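How Does an Aluminum Can Become a New Can?

Stondcombe Science Center - Learning Pages for Young Readers

Pick up an empty drink can and you will notice how little it weighs. A can has walls thinner than a fingernail, yet it can hold a fizzy drink that is pushing outward in every direction. When the drink is finished, the metal is still good. It can be melted and used again and again.

These pages explain where aluminum comes from, how a can is made, and what happens to it after it goes into the recycling bin. Words in the word list at the end are useful for school projects.

Where does aluminum come from?

Aluminum is a metal, like iron, copper and gold. There is a great deal of it in the ground, but it is never found there in shiny lumps. It is locked inside rocks, joined tightly to other materials. The rock that holds the most useful amount is called bauxite. Bauxite is usually reddish brown and can look like hard clay with small round pebbles in it.

Miners dig up the bauxite and crush it. Next, the crushed rock is treated in hot liquid to separate out a white powder called alumina. The powder looks a little like table salt. Last of all, a very strong electric current is passed through the alumina in large tanks, and liquid aluminum collects at the bottom.

This last step uses a very large amount of electricity. For a long time people did not know how to do it cheaply, and in the 1800s aluminum was treated as a precious metal.

How is a can made?

A can begins as a flat sheet of aluminum on a giant roll. A machine stamps circles out of the sheet and presses each one into a shallow cup. A second machine pushes the cup through a set of rings, each one tighter than the last. The cup becomes taller and its walls become thinner. The bottom is pressed inward to make a dome, which helps the can stay strong when the drink inside pushes on it.

The can is then trimmed, washed and printed. The inside is sprayed with a thin coating so that the drink never touches the metal. The top is narrowed to form a neck. At this point the can has no lid, because it must be filled first. 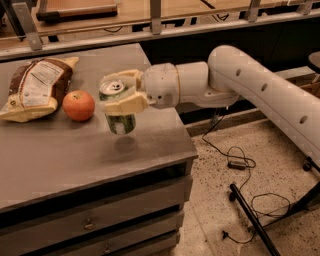 The lid is made separately from a slightly different mix of metals. It has to be stiffer than the body so that the tab can push the opening down without bending the whole top. The tab itself is a lever. When you lift one end, the other end presses on a scored line, where the metal is thinner, and the lid opens along that line. After the can is filled, the edge of the lid and the edge of the body are rolled together into a tight seam.

What happens after the recycling bin?

Step 1. Collecting. Trucks take the contents of recycling bins to a sorting center. Paper, glass, plastic and metal often arrive mixed together.

Step 2. Sorting. Magnets pull out the steel. Aluminum does not stick to a magnet, so it needs another method. A fast-spinning set of magnets under the end of a conveyor belt makes tiny electric currents in the aluminum, and the cans are pushed forward off the belt into their own container.

Step 3. Pressing. The cans are squashed into large blocks called bales. Bales are easier to stack and carry than loose cans.

Step 4. Shredding and cleaning. At the recycling plant, the bales are broken up and cut into small pieces. Hot air removes the paint and the inside coating.

Step 5. Melting. The clean pieces go into a furnace. Aluminum melts at 660 degrees Celsius, which is 1,220 degrees Fahrenheit. Material that does not belong floats to the top and is skimmed off.

Step 6. Rolling. The liquid metal is poured into long blocks. When they are solid, the blocks are heated and rolled flatter and flatter until they are thin sheets, ready to be made into cans.

Making aluminum from old cans takes only a small part of the energy needed to make it from bauxite - the mining, the powder and the strong electric current are all skipped.
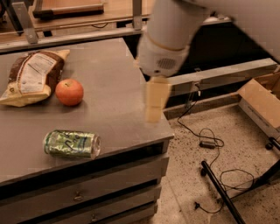
Try it: the magnet test

You will need a fridge magnet and some clean metal items, such as a food can, a paper clip, a coin and an empty drink can. Ask an adult to check for sharp edges.

1. Draw two columns on a sheet of paper. Label them "Sticks" and "Does not stick."
2. Make a guess for each item before you test it.
3. Touch the magnet to each item and write the result in the correct column.
4. Compare your results with your guesses.

Word list

Alumina: a white powder made from bauxite.
Bale: a large block of pressed material.
Bauxite: a rock that contains aluminum.
Furnace: a very hot oven used to melt metal.
Seam: the place where two edges are joined.

Text by Mei Tran. Reviewed for classroom use by Anika Mahmoud. Teachers may copy these pages for their own classes.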